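Home Builds Parts Tutorials Forum Contact

Setting up a wrist camera and two-finger gripper for picking up clothes

These notes cover the end of the arm only: fingers, wrist camera, head camera and cable routing. They assume you already have a working arm with position control and a gripper that opens and closes on command. Ours is the second Gillix build, put together at the shared workshop in Kilville. The base and shoulder are covered in a separate tutorial.

Fabric is harder to grip than a block or a cup. It has no fixed shape, it gives way when touched, and a fold that looks thick enough to pinch may be a single layer lying flat. Most failed picks on our first build came from fingers that closed above the cloth.

Mount the camera so that both fingertips stay in view with the gripper fully open. You want to see the gap, the tips and the nearest part of the garment together. If one tip drops out of view when the gripper opens, move the bracket back before changing the lens. Tighten the bracket, run the wrist through its full rotation and check the view again. 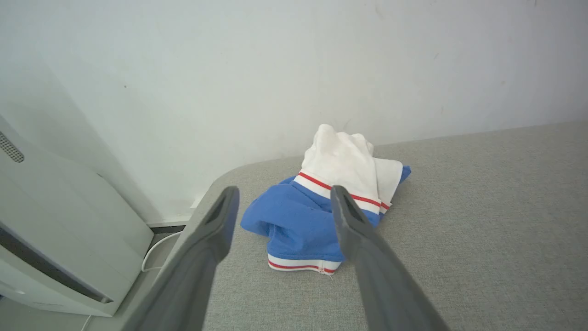

TUTORIALS / GRIPPERS AND END EFFECTORS

Approach and grip

1. Start with the gripper open and the tips short of the garment. A bunched garment is a better first target than a flat one. Ribbed trim is a good place to aim for, as the red-striped bands on the blue and white garment are easy to pick out in the camera view.

2. Lower the wrist in small steps until the tips touch the surface, then raise it by 2 mm. Store this height. Repeat at each corner of the work area. Upholstered surfaces compress, so a height measured in the middle will not always hold at the edges.

3. Move forward until fabric lies between the tips. Keep the forward speed low. A fast approach pushes the cloth ahead of the fingers.

4. Close at 9 N. Raise the force only if the garment slips on the lift. Too much force bends the fingers outward at the tips and the grip gets worse.

5. Lift straight up, pause, then move sideways. Log the finger position at the pause. If the fingers have reached their closed stop, the grip has missed and the arm should return to step 1.

Run 100 picks before changing anything. We changed finger pads, force and camera angle in the same week in April and could not say which change had helped. The log from that week had 218 entries and was of no use.

Keep loose threads away from the finger joints. A thread wound into a joint adds friction, and the position reading drifts before you notice a fault.

Head camera and reference view

The head camera gives the wide view. Record a reference view of the bare fabric before each session, with the arm parked out of the way. The software subtracts this from later views to find the garment.

Plain gray upholstery works well as a background, but it does not return an even tone. Shadow across the weave can be strong enough to pass for an object if the threshold is set low. Set the threshold against the darkest part of the bare surface, and do it again if the lights or blinds are changed.

Cables need the same care. A black cable on pale fabric is a high-contrast shape, and the Satumov detection script will report it as a target. There are two ways to deal with it: route the cable outside the work area, or mask that side of the view. A mask is quicker, but it has to be redrawn whenever the cable moves. 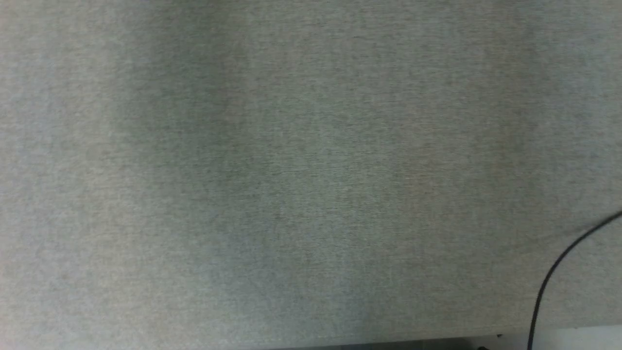 Deepak Negi
Workshop technician, Kilville

Check the mask by turning on the overlay and moving the cable by hand through its normal range. Any part that leaves the masked zone will be picked up as a garment edge. Allow a margin on the inner side and keep garments clear of it.

If the reference view has to be retaken during a session, discard the garment positions saved before it. The script does not do this for you. Restart it with the arm parked, confirm that no targets are listed, then place the garment and run one slow pick before going back to normal speed.

Bracket drawings are in the Parts section. The finger pad file was revised by Henrike Thiele on 2018-06-23, and earlier pads will not fit the current fingers.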